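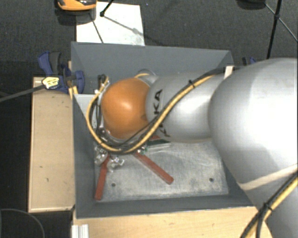 Figure 4. The gray bin with its sloped walls. Two reddish-brown rods lie splayed on the base plate; a blue bar clamp grips the rim at upper left.

3.2 The bin

Much of the literature on sorting loose parts treats the container as a given, in the way that books on soup treat the bowl. We did the same until February, when Saarela pointed out that our rods spent more time leaning in corners than lying where we had put them. The walls of the Jurnunach bin (Figure 4) slope inward toward the floor, so a rod dropped near an edge tends to slide down to the plate. Long rods are less obliging and will sometimes bridge two walls with every sign of contentment.

Rod layouts were scored by hand using the scheme of Holovko and Marty, which recognizes 18 arrangements, several of which we have never seen and two of which we cannot tell apart. The V shape in Figure 4 is scored as "open." A rod resting on a wall is scored as "leaning" whatever its angle, a rule that ended a long disagreement between the second and third authors.

The bar clamp is not part of the published design. Bins were clamped at the rim for all trials reported in Section 4.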